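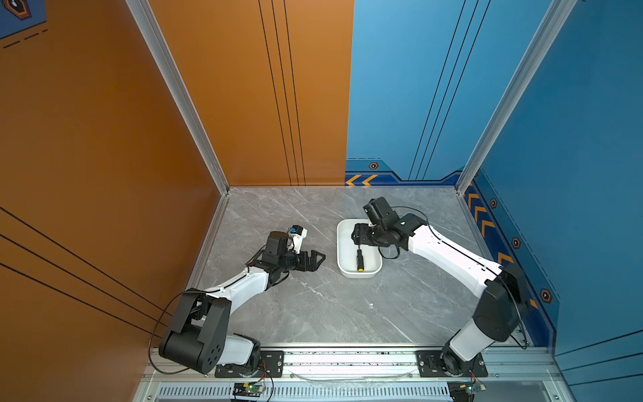 # An Afternoon at the Onetti Open Day

Onetti keeps its robots in a former bottling hall outside Brelau, and once a year it lets the public in. The doors opened at ten on 23 November 2022, and by noon the line for the demonstrations ran back past the coat racks.

Most visitors headed first for the orange and blue workcells. Each one holds two arms, mounted side by side on the front rail. The job on show was simple to explain: a screwdriver lies in a white tray, and the arms have to pick it up and pass it from one to the other. An operator runs the first attempts by hand from a desk nearby. The recordings are then used to train the software that will try the same thing alone.

A screwdriver is harder than it sounds. The shaft is thin, the handle is thick, and the weight sits toward one end. The tray adds a raised rim that the gripper has to clear on the way down. Cameras ride on the wrists of both arms, so the software gets a close view of the tool as well as the wider one.

The staff were open about the numbers. It took roughly 400 recorded attempts before the handoff worked often enough to show in public. During our visit the arms ran without an operator for 44 minutes and dropped the tool 5 times. Each time a technician put it back in the tray and restarted the run.

Dernari, which makes hand tools, is paying for part of the work. It wants arms that can sort returned tools and pack them into kits. Tsegaye, a software company with an office upstairs, handles the training side. The two firms have agreed to a trial on a real packing line in March, starting with screwdrivers and moving on to pliers if that goes well.

Children were allowed to try the operator's desk in the afternoon. The wait was long, and several parents took a turn too. The hall closed at five, with the last group still asking about the grippers on their way to the parking lot.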